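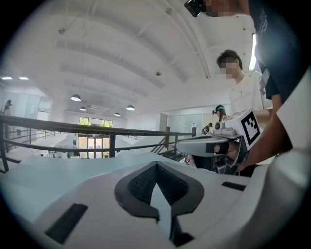
*A second gripper, light grey and white, held out level with its marker block on top.*

I've been going to the amateur boxing nights at Jemley for 31 years, and I still can't sit still once the first bell goes! The August card had 6 bouts, and the one I'd circled was Risari's young southpaw against the tall lad from Plirar. He lost the opener, found his jab in the second and nicked it on a split — I'd have had it closer, mind. Next up for him is the Nautiyal club, away, over three rounds again.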